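Fivton Discussion Kit, Leader's Guide
Section 4. Setting up a first session on moral reasoning

This section covers a single meeting of a philosophy reading group using the Fivton cards and the Szénási reader. It assumes you have already registered your group and received a box. If you are running the science and knowledge unit, go to Section 6.

Before the meeting

1. Read the opening chapter of the reader. Mark any passage you expect to be asked about. The chapter on moral facts can wait for the second session.

2. Choose one case from the blue deck. Cases 1 to 12 need no background. Case 9 (the lifeboat) has been used so often that many people arrive with an answer, and it tends to stall.

3. Send the case to everyone two days ahead. Keep the message under 400 words and leave out your own view.

Note: Groups in Jarport and Vukavcombe use the older blue deck, where the cases are numbered differently. Check the title on the card as well as the number.

Running the meeting

4. Read the case aloud. Allow five minutes of silence for people to write down a first judgment.

5. Ask each person for the judgment only, without reasons. Write these where the whole group can read them.

6. Go around again for reasons. Sort each reason as a claim of fact ("this will cause pain") or a claim of value ("pain ought to be avoided"). Some will be both. Split them into two lines.

7. Take one claim of fact and suppose it is false. Ask who would change their judgment. Repeat with one claim of value.

8. Stop after 50 minutes, even if the talk is going well. The closing steps need the remaining time.

Caution: Do not let step 6 become an argument over whether science can settle the case. Write the question down and return to it in Section 6. Veronika Kiss's notes at the back of the reader give a short wording you can read out.

Caution: Some cases deal with illness or death. Any member may pass on any step.

Closing

9. Clear the table and put out one large sheet for the summary. Copy onto it only the claims the group still disagrees about.

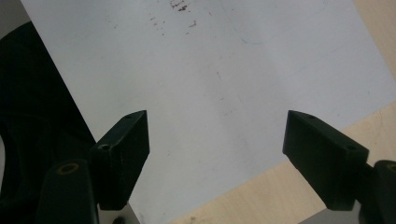
Fig. 4-1. White sheet on the tabletop.

10. Ask each person to mark the claim they are least sure of. Marks are not signed.

11. Keep the sheet for the next session. Step 2 of Section 5 starts from it.

Note: If everyone agreed at step 5, use the variation printed on the back of the card. Dezső Vörös, who wrote the blue deck, suggests reading it without saying that it is a variation.

Blank record forms are in Appendix B. Section 5 follows with the second session, on moral facts.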